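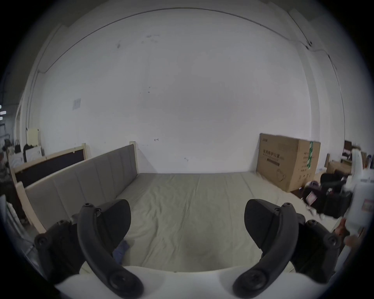 Home About Garden Notes House Notes Recipes Older Posts Contact

The Great Bed Business

2023-07-09

I have been meaning to write about the bed since April, when Oona first announced she was moving home to Gadwood and would need somewhere to sleep that wasn't the den couch. I said of course, of course, we have plenty of room! And we do have plenty of room. What we did not have was a spare bedroom you could get into without turning sideways, and so began what my husband Jamshid has been calling the Great Bed Business, usually with a sigh.

If you have read this blog for any length of time you will know how I am about furniture. I don't like to let it go. My aunt Sirkka was the same way, and when she gave up the house in Trikthorpe we came home with a good deal more than we went for. So there were two beds to think about, and for weeks I changed my mind between them every time I walked down the hall with the laundry.

The gray upholstered one won. I like a headboard you can lean on with a book and a cup of tea, and those tall padded panels are very kind to the shoulders (I tested this thoroughly, one chapter at a time). The other frame is pale unfinished wood with a dark panel set into it, and I still think it's handsome in its way, but it needs sanding and some oil and a person with more patience than I had this spring. For now it lives behind the gray headboard. Jamshid thinks it should go to the garage. I think the garage is damp. We have agreed to talk about it later, and we are both good at that.

Then there was the stripping down. I took everything off the mattress, all the way to the beige, and gave it the full treatment: vacuum first with the little brush head, going along the seams, then baking soda shaken through a kitchen sieve, then a good long wait with the window open while I went and weeded the beans. I used to leave it for 15 minutes and call it done. My friend Lempi leaves hers all afternoon and she is right, so now I do too. After that you vacuum again, slowly, and go over any marks with a blue cloth wrung out in cool water and a drop of dish soap. Don't soak it! A mattress that gets wet through takes forever to dry, and I learned that one the hard way with a hot water bottle in our first apartment.

The wall is another matter. I had hoped to get away without painting, but once the room was bare I could see every scuff, and there's one smudge that I went at twice with a sponge and only made wider. So it will be painted, a warm white if I can find one that doesn't turn yellow in the evening. Oona would like green. She has sent me 43 greens. They are all very nice and I cannot tell most of them apart.

As for bedding, I went through the hall closet and found that I own far too many pillowcases and almost no sheets that match them. I gave a bagful to Irja for her quilting and kept the soft old cotton ones, the kind that have been washed so often they feel like nothing at all. I did buy one new thing, a quilted mattress cover, $36 on sale, with deep corners that really do stay put when you tuck them. I tried it on my own bed first -- purely for research -- and slept so well I nearly kept it.

What's left is the paint, a lamp, and a rug if I can find one that isn't slippery. I'd also love a small bookcase, since Oona reads the way other people eat chips. If any of you have painted a room with a big headboard in it and found a clever way of covering the thing up, please tell me in the comments. My plan so far is old sheets and a lot of clothespins, and Jamshid has doubts about the clothespins.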